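Chapter 7
What a Household Keeps

Every household runs a small museum and denies it. The collection grows without a plan, the storage is poor, and the curator is usually looking for scissors. Economists call the contents of a home its stock of durable goods. The people who live there call it stuff, and they are harder to pin down on what it is worth.

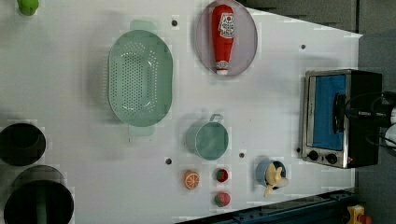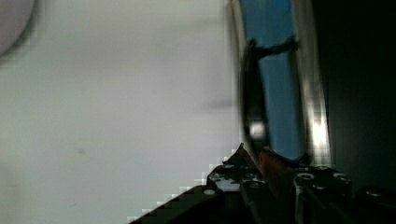 Wayne Horrocks wants none of this called clutter. Clutter, he told the students who went door to door in Haserville one September, is a word for other people's belongings, and anyone who writes it on a survey form has stopped asking questions. The students crossed it out and wrote "misc." He was not much happier with that.

The oldest record we will use in this chapter is the Doucet inventory of 1793, drawn up in Stustdale to settle an estate. It lists 307 items, including a cracked jug, half a ladder, and "sundry lids." The clerk gave the lids a value. He gave the half ladder none, which seems harsh, as it must have been good for reaching halfway up things.

Set beside it, the modern Haserville survey looks like a report from another planet. The average home there held around 3000 objects, and few owners could say where more than a handful had come from. The lids, however, were still there, and still fit nothing.

In this chapter you will learn how inventories are made, why they leave out what they do, and how to tell a thing that was used from a thing that was merely owned. Section 7.1 begins with the clerk and his pen. Before you read it, open one kitchen drawer at home and write down everything in it. Allow more time than you think you need.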